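NOTA DE PRENSA

Skuleo abre sus puertas en mayo: jornada de demostración de manipulación robótica en la sede de Deltotero

Publicación inmediata

Skuleo celebra en mayo su segunda jornada de puertas abiertas, esta vez en el atrio de Deltotero. Entrada libre con inscripción previa. Plazas limitadas: 151 en total, 64 de ellas ya reservadas para centros de formación profesional.

El programa arranca a las 9:30 con la acreditación. A las 10:00, bienvenida y presentación de Durel, el sistema con el que Skuleo enseña a sus brazos robóticos tareas de mesa y cocina. Coger, girar, apartar, dejar en su sitio. Cosas pequeñas, de las que en una nave industrial casi no se ven y en una oficina aparecen cada dos minutos.

Después, demostraciones en grupos reducidos. Cada pase dura 50 minutos y se repite mañana y tarde. Tres puestos:

Puesto 1. Recogida de objetos con pinza de mano. El público prueba la herramienta y graba sus propias secuencias.

Puesto 2. Brazo Durel en funcionamiento, con tareas aprendidas a partir de grabaciones anteriores.

Puesto 3. Taller de Kinsella, socio de la jornada, sobre almohadillas y dedos intercambiables. Se podrán tocar las piezas, preguntar, comparar durezas.

Para el puesto 1 no hace falta saber nada de robótica. Se coge la pinza, se cierra sobre el objeto, se suelta. Diez minutos de explicación y a trabajar. El año pasado la cola llegó hasta la escalera, así que en esta edicion habrá turno con número.

Las mesas tampoco se despejan para la ocasión. Skuleo trabaja con lo que hay encima de un escritorio corriente: mando, ratón, papeles, cables, una taza. La botella de agua con rodajas de limón y lima sigue siendo uno de los ejercicios preferidos del equipo, por el plástico transparente y por los pliegues.
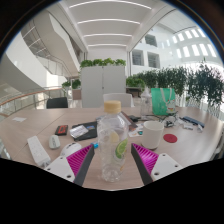 Por la tarde, a las 16:00, mesa abierta con empresas de la zona. Temas previstos: mantenimiento, formación de operarios, protección de datos en las grabaciones, precios. Turno de preguntas sin límite, o hasta que cierre el edificio. Café para todos los asistentes.

Skuleo anunciará también durante la jornada las bases de su programa de prácticas, con 80 horas por estudiante y tutor propio. Las solicitudes se entregan allí mismo en papel o bien por correo en los días siguientes.

Medios: pase específico a las 12:00, antes de la pausa de comida. Se ruega confirmar asistencia e indicar si se lleva trípode, el espacio entre mesas es justo. Habrá material gráfico disponble para descarga al terminar el acto.

Inscripciones en la web de Skuleo, apartado Jornadas. Los centros que vengan en autobús deben avisar con antelación para el acceso por la puerta lateral.

Contacto de prensa: gabinete de comunicación de Skuleo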